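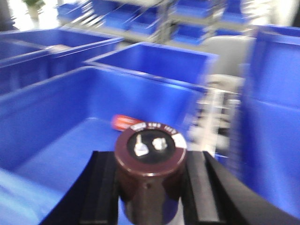

Wrist camera view from the Wakidum kit, with a snap-in capacitor held between the fingers.

Wakidum Bin Picking Kit

Wakidum is a parallel gripper and camera kit for picking mixed parts out of open plastic bins. It is sold by Provport as a complete set for shops that already have a small arm and want to use it for kitting, returns sorting or restocking. The kit ships from Travholm.

The gripper has two black fingers with flat inner faces. The flat faces are meant for cans, blocks, bottles, small boxes and other parts that can be taken from two sides. Grip force and opening width are set per part in the software. For parts with leads or terminals, set the grip height so that the fingers close on the body and the terminals stay clear. Sleeved parts such as capacitors should be run at low force first and checked for marks before you raise it.

Working between bins

Most of the trouble in bin picking comes from the bins. Walls are high, rims stick out, and parts end up in the corners. The Wakidum fingers angle inward toward the tip, so the wide part of the gripper stays higher than the part doing the work. You teach each bin once by touching four points on the rim with the fingers closed. After that the software keeps the gripper away from the walls and will refuse a pick it can't reach. Refused picks are listed in the log with the bin name and a still from the wrist camera.

The gap between two bins is treated as a no-go area unless you open it.

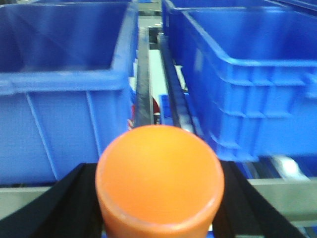 To open it, go to Bins, choose the pair, and turn on Aisle Travel. The arm then slows down between the two rims and speeds up again once the gripper is above them. Leave Aisle Travel off if your bins can slide on the rack, as the software has no way of knowing that a bin has moved until the next time you teach it. Clip-on stops are sold separately under the Tiongson name and fit most roller racks.

Cameras

The wrist camera looks past the fingertips, so the part stays in view from approach through release. Exposure is automatic. Fast moves will blur the background, and the picking software only uses stills taken after the arm has slowed down.

A second, fixed camera is included for the place area. Mount it beside or above the surface where parts are set down and aim it so that the whole surface is in view. It is used to check that a spot is clear before the gripper lets go. Run the Clear Surface routine with nothing on the surface each time you move the camera or change the lighting. Shadows are fine as long as they are there during normal work too. A plain, dull surface gives the fewest false alarms. Carpet and rubber both work. Polished steel does not work well, and we suggest covering it.

People and equipment in the background can be masked out in the camera settings. Draw the mask along the edge of the work surface and save it with the Clear Surface image.

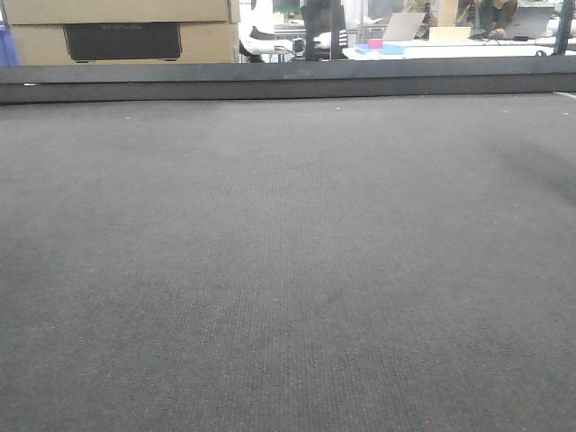

What is in the box

Gripper with finger pair fitted
Wrist camera with bracket and cable
Fixed camera with clamp mount
Control box and power supply
Adapter plate for the arm flange (tell us your arm model when you order)
Spare finger faces, one set
Printed setup guide

Specifications

Gripper opening: 100 mm
Fixed camera cable: 200 cm
Finger pair weight: 333 g
Stored parts: 200 per control box
Mounting: bolt pattern by arm model

Setup and support

Plan on one working day for a first installation. Leobardo Bermúdez handles setup calls and will go through bin teaching with you over video, usually in the morning. Have your arm manual open and at least two kinds of parts on hand. Send photos of your bins and rack ahead of the call if the rims are an unusual shape.

Finger faces wear and should be looked at once a month. Replace them when the grooves are no longer clear to the eye. Orders for replacement faces placed before noon ship the same day. The next batch of complete kits ships in April.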